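Section 4: Setting Up Your Drying Cupboard for the First Time

By now your Gotomo 502 should be fixed to the wall, level, and plugged in, and we hope that part went smoothly. If the cupboard still rocks when you lean on the door, do go back to Section 3 before you carry on, as a cupboard that isn't level will never close quite as it should. The rest is much gentler work and you can take it at your own pace, with a cup of tea if you like.

Before you start

You will need the drip tray, both hanging rails, the lint screen (it's in the flat cardboard sleeve taped inside the door, and it is very easily thrown away with the packing) and a soft cloth. Please allow 60 minutes for the empty run, and open a window in the room if you can.

Fitting the inside parts

1. Wipe down the inside walls and the door seal with a damp cloth and let them dry. There is often a little dust left over from the factory.

2. Slide the drip tray along the grooves at the bottom until you feel it click. If it stops short, lift the front edge slightly and push again.

3. Hook the upper rail into the top pair of brackets, left end first, then lower the right end until it drops into place. Do the same with the second rail. You can use the middle brackets for shirts and short things, or leave the second rail out altogether when you have long dresses or sheets to dry.

4. Press the lint screen into its slot behind the tray, with the green tab facing you.

Note: If you bought the Brarkia shelf kit, fit the rails first and the shelves afterwards. Doing it the other way round is perfectly possible, but you'll find yourself taking everything out again.

The empty run

5. Close the door and turn the dial to Fresh. Press and hold the round button until the light goes green.

6. Let the cupboard run with nothing in it for the full 60 minutes. You may notice a warm, slightly papery smell during this first run. It is quite normal and should be gone by the second or third load.

7. When the light turns amber, open the door and leave it open for 12 minutes to let the inside cool.

Caution: The metal plate at the back reaches 65 degrees on the Fresh setting. Keep hands and small children well away from it until the cupboard has cooled.

Your first proper load

8. Spin your washing well before you hang it. The cupboard is made for damp washing and will struggle with anything that is still dripping.

9. Hang heavy things towards the sides and light things in the middle, leaving a hand's width between each. It always feels as though you could squeeze one more in, and we do understand the temptation, but the air needs somewhere to go.

10. Choose Gentle for wool and anything with a print on it, Daily for cottons, and Thick for towels, jeans and sweatshirts. If your load is a mixture, go by the most delicate thing in it and give the thicker ones a second turn on their own.

11. When the run ends, feel the seams, pockets and cuffs before you put anything away. They are always the last parts to dry, and a towel that seems done on top can still be damp in the fold.

12. Fold things loosely and let them rest for a while before they go into a closed drawer.

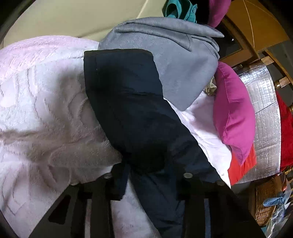 Fig. 4.3 Thicker fabrics, such as a patterned terry towel and a grey top: use Thick.

Caution: Never dry anything that has been cleaned with spirit or solvent, or anything with foam padding, even if the label says it may be tumbled.

Looking after the lint screen

Pull the screen out by its green tab after every fifth load and brush off the fluff with your fingers. Once a month, rinse it under the tap and let it dry fully before it goes back. New towels shed a great deal in their first few washes, so look at it more often then.

If something doesn't seem right

Light flashes amber and nothing happens: the door isn't fully shut, or a sleeve has got caught in the seal.

Washing is warm but still damp: take a third of it out and run the rest again.

Rattling from below: the drip tray has worked loose. Repeat step 2.

For anything else, please write to Shu-fen Tang at our Dullwood service desk, giving the number on the plate inside the door. Spare rails and screens are sent from our Salem store.

Section last revised Fri 19 May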